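Mowat Compares Two Fingertip Pads for Hand-Held Grippers

Mowat has begun a side-by-side trial of two rubber fingertip pads for hand-held grippers, using packaged snacks in a furnished living room. The trial runs through April and covers 3000 grasps, of which 2000 are assigned to the blue pad now fitted as standard. The remainder go to a softer pad supplied by Fullier.

Each grasp starts with the fingers open above a box of mixed packets. The operator picks a target, lowers the tool, closes the fingers and lifts the packet clear of the rim. Bags, foil packs and small wrapped items are left touching each other in the box, and the operator does not rearrange them between attempts. 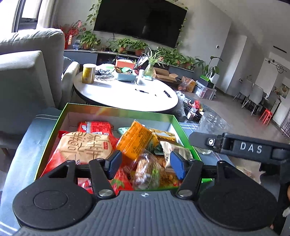 Test conditions

Lifts are logged in blocks of 30. A lift counts as complete when the packet clears the rim and stays between the pads for nine seconds. Slips, double picks and torn wrappers are recorded under separate codes. Pads are wiped down between blocks and replaced if the surface shows wear.

Most of the difficulty so far has come from packets with a crimped edge. When both fingertips close on the seal alone, the contact area is small and the packet can rotate. Operators have been told to approach with the fingers on the two flat faces and to close slowly until the wrapper stops moving. 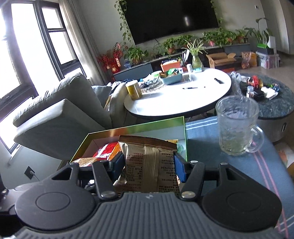

Closing force is left to the operator in this round. Mowat plans to add a fixed stop to the linkage later, which would allow the pads to be compared at the same finger gap. The stop has been drawn up by Furnar and is waiting on a second set of parts.

Early blocks show fewer slips with the Fullier pad on smooth film, but it also picks up crumbs and dust faster and needs cleaning more often. The blue pad has been more consistent on stiff foil. Mowat is not publishing slip rates until both pads have completed their full allotment.

A second round is planned at Dusedwood, with the same logging codes and heavier items, including cans and filled bottles.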